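The Painted Hutch, Kept in Use

Few pieces of household furniture are asked to do as much as the hutch. It stores the good dishes and the ordinary ones, holds the papers that have no other home, and stands in plain view of everyone who sits down to eat. In the older houses of Plonville, many of these cabinets are painted white and have been for several generations. They have been moved from dining rooms to kitchens, and in some households back again.

The Plonville Household Furniture Survey, begun in May and carried out through the winter, set out to learn how such pieces are faring. Surveyors visited 97 homes and asked each household the same set of questions: what the cabinet holds, who opens it, and what has been repaired. The answers are now kept in the reading room of the Olen Library, where they may be consulted on request.

A Door Opened Every Day

The most frequent complaint concerned the doors. A glass door is heavier than it looks, and the narrow upright pieces at either side of the pane carry a good deal of the strain. In a house near the water, humid summers swell the wood and a door that closed easily in March will bind by August. Owners learn to favor one spot on the edge, and paint in that spot wears first.

The survey's guidance on this point is plain. A door that sticks should be eased open with both hands on its frame, never pulled hard by the handle alone. Hinge screws should be checked twice a year and tightened by hand. Where a screw no longer holds, the hole may be filled with a glued sliver of hardwood and drilled again. Sanding the edge is a last step, to be taken only after a full season has passed — wood removed in summer is missed in winter.

Handles deserve separate mention. Dark bronze-colored metal handles of curved, ornamental shape remain popular on white cabinets, and a soft dry cloth is sufficient for their care. Strong polish tends to leave a pale ring on the surrounding paint.

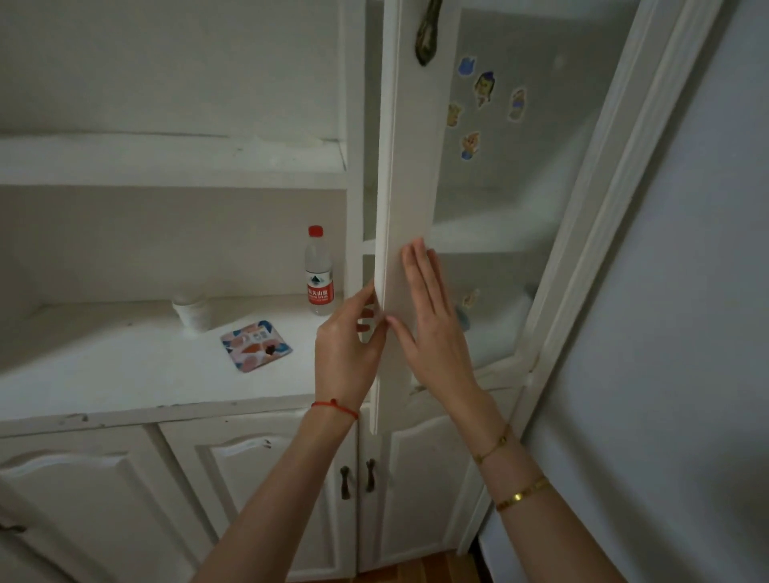 Stickers on the Glass

Surveyors did not set out to study stickers, but the subject came up in 20 of the homes visited. Small cartoon figures, animals among them, find their way onto cabinet glass wherever there is a child tall enough to reach it. Many stay there long after the colors have begun to fade. Several respondents stated that they had no wish to remove them, and the survey takes no position on the matter.

For those who do wish to clear a pane, warm water and patience are recommended. A damp cloth should be laid over the sticker for several minutes and the edge lifted with a fingernail or a plastic card. Metal blades are to be avoided near the painted frame. Any adhesive that remains will usually yield to a little cooking oil, followed by mild soap.

The Shelves Within

A white interior makes a cabinet appear deeper and shows dust sooner. Long shelves should carry their heaviest items toward the ends, with lighter pieces at the center. Plates stored upright require a groove or a rail. A shelf that has begun to bow can often be turned over and used for some years more.

The Engström Workshop on Grundness Street offers shelf and hinge repair to Plonville residents throughout the year. Replacement of a full pane is quoted after inspection. Printed copies of the care guide are available at the library desk, and households not yet visited may ask to be added to the next round of the survey.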